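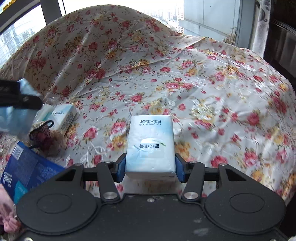
Paper dust and lint shorten the life of a cabin air filter more than most drivers expect, and the filter is one of the few parts of a car's ventilation system that can be replaced at home without special tools. The procedure below applies to the Lacroix hatchback with the filter behind the glove box. Before starting, clear the glove box completely. Small items, such as a pack of tissues with a resealable flap, can slide behind the damper arm when the box is lowered. Switch off the ignition and remove the key.

Tools and parts

Replacement filter, Gratidico type 592 or equal
Flashlight
Vacuum cleaner with a narrow nozzle
Disposable face mask

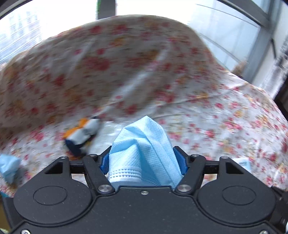
Folded disposable mask, light blue. Stitched-looking dashes mark the hem.

Put the mask on before the filter cover is opened. An old filter sheds dust and pollen when it is moved.

Removing the old filter

1. Open the glove box and unhook the damper arm on the right side. Pull the arm toward the door, then off its pin.
2. Press both side walls of the box inward until the stops clear the dashboard. Lower the box and let it hang.
3. Find the filter cover, a flat black panel 175 mm wide. Squeeze the two end clips and pull the cover straight out.
4. Note the direction of the airflow arrow on the edge of the filter.
5. Slide the filter out slowly and keep it level. Place it in a bag and close the bag.

Installing the new filter

1. Vacuum the empty slot. Do not push the nozzle past the slot, as the blower wheel is directly below it on cars built at Dutstead.
2. Insert the new filter with the arrow pointing the same way as before. It should slide in without bending.
3. Refit the cover. Both clips must click.
4. Raise the glove box past the stops and reconnect the damper arm.
5. Start the engine and run the fan at full speed for 7 minutes with the windows open.

A whistling noise at high fan speed usually means that one clip is not seated. Check the filter after every 1,000 miles if the car is driven mostly on unpaved roads.

Updated 10 March 2024

7 shares
3 comments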